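3.2 Seedling survival

Of the 66 wild pear seedlings planted at the Nieto plot, 40 were alive in October, a result that delighted us!
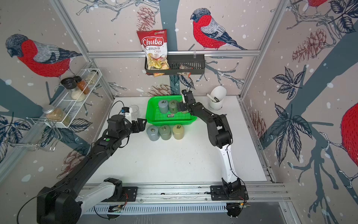

3.3 Shade and browsing

Shaded rows did best, and the young trees there put on lovely new growth. 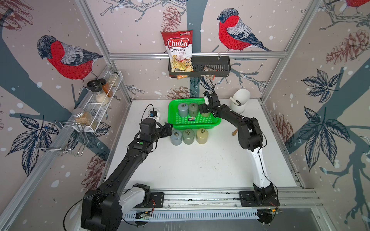 Figure 2. Green basket between the two arms.

Goats reached only two rows, both at Vunico.

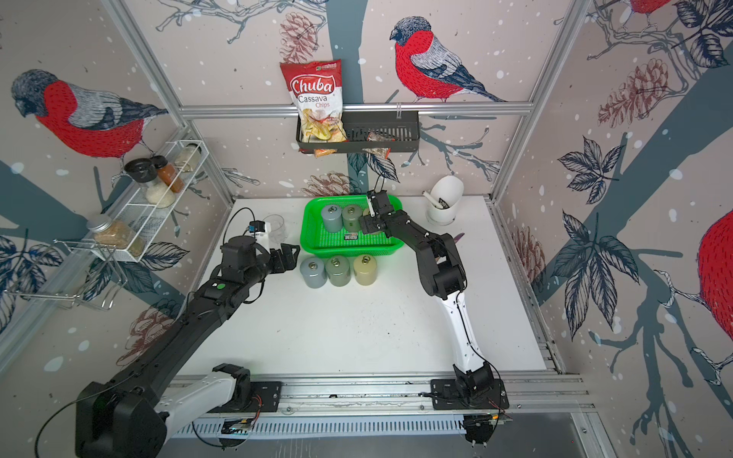 Figure 3. Left gripper open over the white tabletop.

Remzi Avcı's seed lots from Anano sprouted wonderfully well, at more than 70 percent. 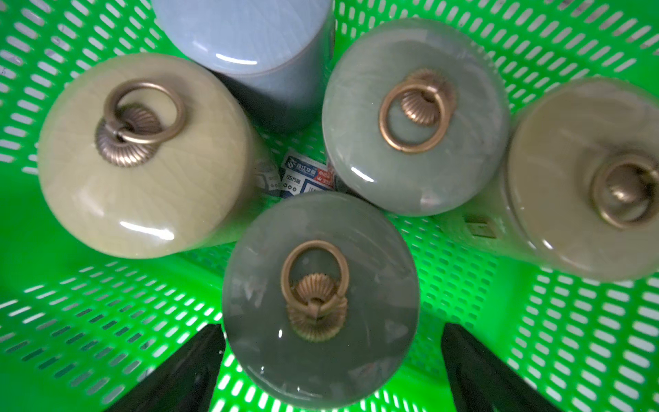
3.4 Next plantings

We are eager to repeat the trial at Brilel, on drier ground, with the same seed lots.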